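[Flastau-workshop] Re: Bin picking on the shared arm, where I've got to
Thu 2 May

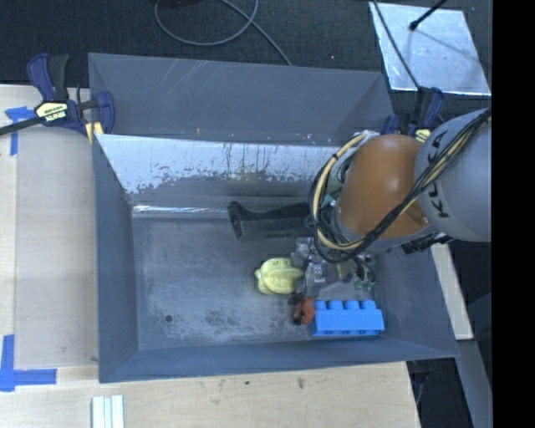
The bin on the bench, clamped at the far corners, with the test bits in it.

Evening all,

Thanks for the replies to my first message, and sorry it's taken me a while to get back to them. I'll go through the questions in the order they came up, starting with the long one:

> Glad somebody is using the arm again! A few things before I have a
> go myself. Are you fixing the bin down or just letting it sit there?
> When I tried something similar in November mine walked across the
> bench every time the arm touched a side, and by the end of the
> evening none of my positions meant anything. Also, are you sticking
> to one sort of object or mixing them? And what on earth are you
> doing about the cables? Mine kept catching on the rim.
>
> Last thing, is it the Treloar bin or the Grustach one? The Grustach
> one has a dent in the bottom that sent my height readings all over
> the place.

Right then. Yes, it's fixed down. I've got two bar clamps on it, one at each of the far corners, and I would not go back to doing without. My first evening was exactly like yours, I nudged the bin with the arm, carried on as if nothing had happened, and then spent an hour blaming the software. The front edge has no clamps on it at all and I've not missed them. If you use the same clamps, please do them up by hand and leave it at that, the sides slope and they'll start to creep upwards if you really heave on the handle.

There's blue tape on the bench to the left of the bin as well. Please don't peel it off! Those are my marks for putting things back where they were, and if they go I have to do the whole calibration again (which took me most of a Sunday and rather a lot of biscuits).

It's the Treloar bin, the big grey one. It's very scratched inside and there's a shiny band along the far wall which is a right pain. The camera gets a bright streak off it and my code was convinced for ages that something long and thin was lying there. I've dealt with it in a lazy way for now by telling it to ignore anything that close to the back wall. A coat of matt paint would be the proper answer. Does anyone have half a tin going spare? Any dull colour will do.

On objects, I'm mixing them. I did start with toy bricks only and got quite pleased with myself, then put something else in and it all fell to bits. So now it's whatever I can find. There's a bright blue brick with studs on, which is the easy one, it stands out from the grey a mile off. Then a yellow ribbed thing like a star fruit, which is lovely to look at and awkward to hold, as the ridges mean you never quite know what you're gripping. And a long black object that flares out at one end, which always gets picked too near the wide end and swings about.

The see-through stuff is the worst by miles. I've got a little heap of it next to the yellow one and the depth camera more or less gives up, it sees the bin floor straight through, or it sees nonsense. When bits of it overlap I can hardly tell where one stops and the next starts myself, so I'm not going to be too hard on the camera.

Numbers, for those who asked. I've logged 573 tries since I started keeping a proper file, and 186 of those were misses. Before you get excited, most of the good ones were the brick. If I take only the clear things I've had 26 clean picks in the whole log, which is pretty poor. I'd like to get that up before I touch anything else.

Cables! I haven't solved this, I've only made it less bad. The black and cream ones come down across the arm and I've left them in a big loose loop so there's enough slack when the wrist turns. It doesn't snag much now, but the loop hangs over the bin and gets between the camera and whatever's underneath. I think the answer is a bracket further up the arm and a shorter loop, and there's a sketch for one in the Tolari folder on the shared drive if anybody fancies printing it. I'd want it in something a bit bendy so it gives before the cable does.

Somebody else asked if the arm is too much for the job. Oh, completely. It's a KUKA and I'm using it to lift toys out of a bin. I run it very slowly, with the stop button by my hand, and I'd ask anyone having a turn to do the same, particularly near the walls.

I'll be in again on Tuesday evening and there's room for two more at the bench if you'd like to come and watch it miss things. Bring odd little objects if you have them, nothing heavier than an apple and nothing you're fond of.

Oh, and whoever has the long hex keys, could they go back in the drawer please? I need them for that bracket.

Cheers

_______________________________________________
Flastau-workshop mailing list
To leave the list, send a blank message with "unsubscribe" as the subject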